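Skin contact and the metals beneath the shine

Reading time: 2 minutes
Last updated: July

Nickel allergy is the commonest contact allergy a jewellery bench has to deal with, and most of it starts with cheap plated pieces. The metal itself is harmless in the drawer. Sweat dissolves a little of it, the ions pass into the skin, and a sensitised wearer comes up in a rash under the clasp.
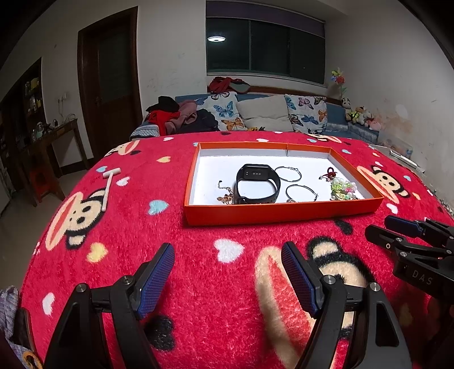 Photo: Lurateo

Deepika Sundaram runs the plating line at Uvetti, a small workshop in Haverford that refinishes almost 700 pieces a year. Her standard job is a strip, a copper strike, a palladium barrier and then the colour layer. The barrier does the work. Gold laid straight over a nickel undercoat is porous at 2 microns, and the colour hides the problem until the high points wear through.

Clasps go first, then the ends of extender chains. Beaded pieces on elastic give less trouble, although metal spacers and charms should be checked like anything else. 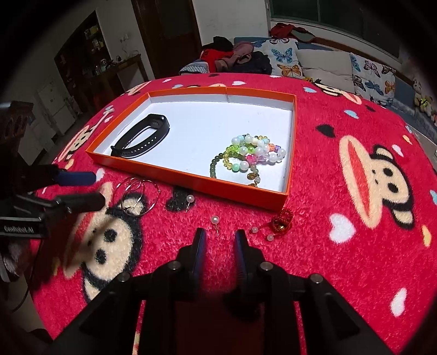
Testing at home

A dimethylglyoxime kit costs less than a replating. Wet a cotton bud with the solution, rub the metal firmly for 30 seconds and look for pink. Test the back of the clasp as well as the front. A clear bud means little if the piece is lacquered – retest once the coating has worn.

Sundaram logs each result by hand, 50 lines to a page, and sends borderline pieces to Clurnach for a release test in artificial sweat.
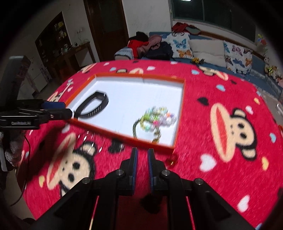 Red cloth with a monkey print.

Store plated pieces dry and apart from one another. Clear nail varnish will seal a clasp for a few weeks, and has to be stripped before any replating.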